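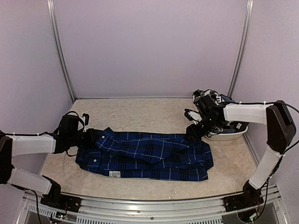
Notebook, wayfinding trial, Demissie site
April 2026

Walked the written directions again this morning, visitor car park to the third floor seminar room, pretending I had never set foot in the place. I still don't believe the numbers we were given. Brandora's summary says the new wording "resolves" the arrival problem. It resolves it if you come in by the east barrier, find a space on Level 2 and happen to be facing the lifts when you get out of the car.

Route as written (version 4, the one that goes out with the booking email):

Take the lift or the north stairs to Level G. Leave by the glass doors. Follow the covered path past the cycle racks. Turn left at the second building. Reception is ahead of you.

Problems, in the order I met them.

The north stairs don't go to G. They stop at a half landing marked LG and you come out by the bins. Rukhsana says this has been known since September and that the text was meant to say south stairs. It has been through two rounds of checking since then, so I'd like to know what the checking consists of.

"Second building" depends on whether you think the substation is a building. I do. It has a door and a roof. Following the text strictly I turned left into the loading yard. Elie made the same mistake on Friday and wrote it down as his own error, which I've asked him to change. If the reader does what the words say and ends up in the wrong place, that goes down against the words.

The path is covered for half its length. Minor, but it was raining.

Timing: 14 minutes door to door, including the loading yard. The leaflet promises a short walk. Not going to argue over "short", but somebody with a stick or a pushchair would.

On the survey. Clilero sent 3748 invitations with the new text and got 1526 replies, and the headline is that most people found it easy. Fine, but the question was "Did you find us easily?" and it was sent to people who had signed in at reception. Anyone who gave up and went home isn't in there. Regular visitors are, and they don't read directions at all. Rocío thinks I'm being harsh and that a large sample evens this out. I can't see how. More of the same people are still the same people.

She has a fair point that the old text was worse. It sent everyone past the boiler house. Granted.

Eliseo wants to put arrows on the ground and drop most of the wording. I'd be happier if the Vellollow job hadn't gone that way, with arrows painted in one direction only and no thought for getting people back to their cars. Worth a try on one stretch, lifts to glass doors, chalk first -- no paint until we have watched strangers use it.

To do

Change north to south. Today, before another batch of emails goes out.
Replace "second building" with something that can't be argued with. The clock? Check it can be seen from the racks when the trees are in leaf.
Ask Shahzad for the barrier log, east against west. My guess is that far more people use the west side than Brandora assumed, but it is a guess.
Write the return route. There isn't one.
Find five people who have never been here. Staff from the other site don't count, whatever Elie says.

Later, same day. Shahzad says the barrier log only keeps a daily total and doesn't split by side. So the claim that "most drivers arrive from the east" came from where, exactly? Have written to Brandora. Not marking version 4 as passed until they answer.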